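Imprimir | Enviar por e-mail

17 de junho, por suporte de células, Solatgate

Chamado 61: braço direito parando no meio do percurso

Oi, pessoal, sou eu de novo! Abri este chamado ontem achando que era defeito de firmware e já adianto que não era (desculpa aí, turma da Lengyel, que recebeu três mensagens minhas antes do almoço). Vou deixar o registro completo, porque a regra de cabos da Emum saiu disso e alguém vai perguntar de onde ela veio.

Sintoma: o braço direito dava parada de proteção sempre que esticava até o fundo da mesa. Perto da base, tudo lindo. Reiniciei, refiz o zero das juntas, baixei a velocidade, e nada. O log só dizia "esforço acima do limite", o que ajuda bem pouco.

Primeira tentativa: troquei o cabo da garra por um novo, de 600 mm, que era o que tinha na gaveta. Piorou! Parava ainda mais cedo. Aí caiu a ficha: o cabo estava preso com a junta dobrada e, quando o braço abria, ele puxava o punho para trás. O controlador lia aquilo como colisão e fazia o trabalho dele.

Segunda tentativa: soltei todas as presilhas, levei o braço na mão até o alcance máximo e só então prendi de novo, deixando uma alça folgada atrás da garra. Rodei 9 ciclos seguidos sem parada. Repeti a prensagem no esquerdo, quer dizer, a fixação (prensagem é outro chamado), e ficou bom também.

O que passa a valer nas nossas bancadas e nas da Stengate:

- Prender cabo só com o braço totalmente estendido.
- Alça livre atrás da garra, presilhas ao longo do segmento branco, e a ponta descendo até a base.
- Nada de aumentar o limite de esforço para "resolver" parada. Eu sei que dá vontade, eu mesma quase fiz.
- Antes de ligar, passar o braço à mão por cima dos objetos mais altos, inclusive o microfone, que tem haste fina e tomba fácil.

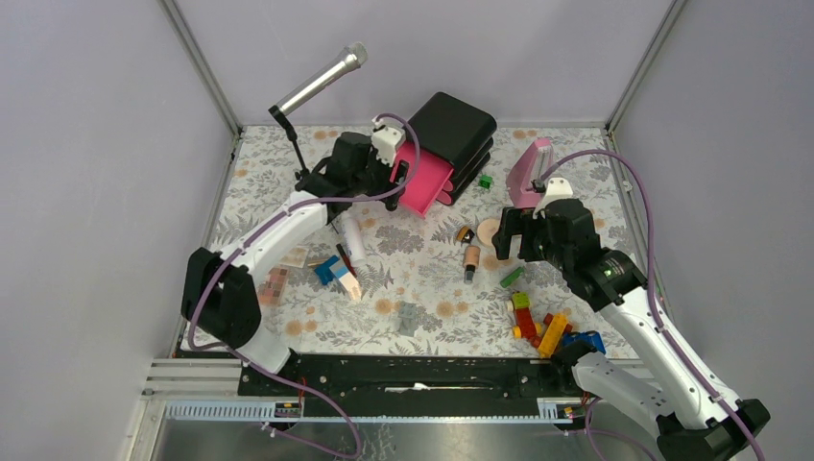
Outra coisa que quero deixar combinada é a ordem de checagem. Cabo primeiro, depois juntas, e firmware por último. Perdi cerca de 2 horas fazendo ao contrário, e a checagem do cabo é a mais rápida de todas. Quem pegar um chamado parecido, por favor anote em que posição o braço parou, mesmo que pareça óbvio na hora.

Ainda falta revisar a ficha de montagem, que continua com o texto velho de dezembro e manda prender o cabo com o braço recolhido. Fico com isso. Deixo o chamado em observação até a ficha nova entrar, e se a parada voltar me escrevam por aqui mesmo, com o log anexado.

Imprimir | Enviar por e-mail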